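Este site usa cookies para melhorar a sua experiência. Ao continuar, aceita a nossa política de privacidade. [Aceitar] [Configurar]

Bancada cinzenta salpicada: manchas e marcador na copa

lidholm_2305
Boa tarde a todos. Desculpem os meus erros, o português não é a minha primeira língua. Na copa do nosso escritório usamos um marcador de tampa laranja para escrever nomes na comida. Ele fica sempre na bancada, e agora encontrei no tampo uma pequena mancha amarelada. Não sei se é tinta, chá ou outra coisa. Como se limpa sem estragar?

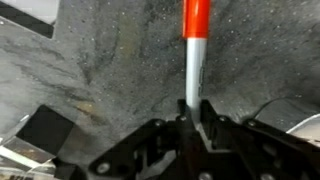 kamen107
Antes de tudo, é preciso saber se é pedra natural ou compósito. No granito nunca use vinagre nem limão.

lidholm_2305
Obrigado. Não tenho a certeza do material. A bancada é cinzenta escura com pontos claros, e em cima dela deixamos a caneca branca, o marcador e a comida do dia.
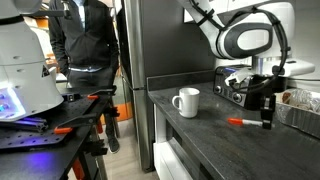
Re: primeiro teste, só sabão neutro

shih_4
Eu começava com água morna e sabão neutro, pano macio, e secar bem. Se ficar alguma cor, bicarbonato com água durante a noite. E guardem o marcador numa gaveta!

lidholm_2305
Gaveta não resulta connosco, já tentámos em maio. Se o marcador não está ao lado do tabuleiro de alumínio, as pessoas não escrevem o nome. 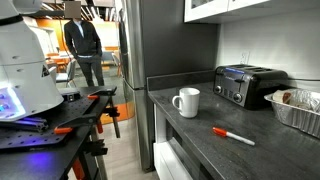 Pode-se usar álcool na bancada?
Um pouco, num pano, e primeiro num canto escondido. Depois passa-se água limpa.

kamen107
Com o álcool não concordo totalmente. Pode tirar o brilho do selante, e selar de novo dá trabalho.

lidholm_2305
Então vou experimentar primeiro o sabão. O marcador passa a ficar de pé, com a tampa laranja para cima, num copo pequeno que vou trazer de casa.

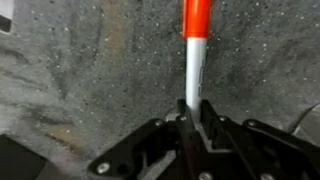 skolora
De pé com a tampa para cima, a tinta desce da ponta e ele seca mais depressa. Os meus ficam deitados.

shih_4
Depende do marcador. Eu tenho os meus em pé e escrevem bem.

Tópicos recentes
Como tirar cola de etiquetas do vidro
Juntas escuras no lava-loiça
Selante para granito: quantas camadas?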